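Todach Adds Header Preview for Small Blogs

Oct 3, 2024

The blogging service Todach released a new tool this week which lets authors see their page header on a phone screen before they publish it. The tool is free for all blogs with fewer than 1000 posts.

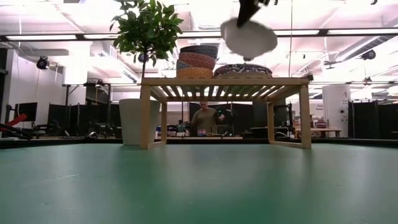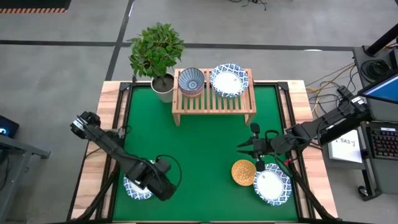
Until now, users of Todach had to publish a change first and then open the blog on another device to check it. Many of them asked for a preview in the help forum, and the company started to test one in August with 100 blogs.

"People wrote to us that their menu was hiding the title, and they learned it from their readers," said Iara Palma, who leads the product team. "We wanted that they can see it themselves, before."

The preview shows the header in three widths. It also gives a warning when the header takes more than 30 percent of the screen height. Authors can ignore the warning and publish anyway.

Sebastián Orellana keeps a blog about home and table decoration and took part in the test. He said that he made his header smaller two times, and that the warning was useful but the text of it is too long.

The tool works at the moment with 38 themes. Themes from the outside studio Felteck are not yet included. Palma said that they will be added later, but she did not give a date.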